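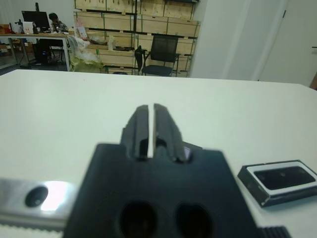 Safety check of the two-arm build, Nultgate shared workshop, 10/12/2022. Checked by Salma Farouk, second reader Naa Essien. Both arms were checked before the first long run. The gripper fingers have grooves along their length and square tips, and the gap between them must stay free of tape and crumbs. Comment: the chair behind the table is too near. Please move it back before power on.

1. Emergency stop in reach of the operator: OK. Tested 2 times.

2. Bolts at the arm base: OK — but one washer is missing, Naa will bring it in June.

3. Speed limit in the Darko controller: NOT OK. It was set to 2,000, our rule says 700. Corrected by me, please do not change it back without asking.

4. Holding of devices: OK with comment. Hold only one device at a time, and keep the other one flat on the table, away from the edge. The scratch line on the white top is to be noted in the workshop book.

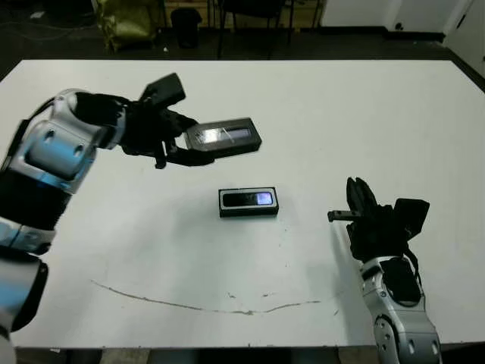

5. Cables: OK. The cable along the forearm must have enough slack when the elbow bends. Check again after each change of gripper.

6. Run counter: 2,063 cycles written in the book.

Next check by Naa Essien.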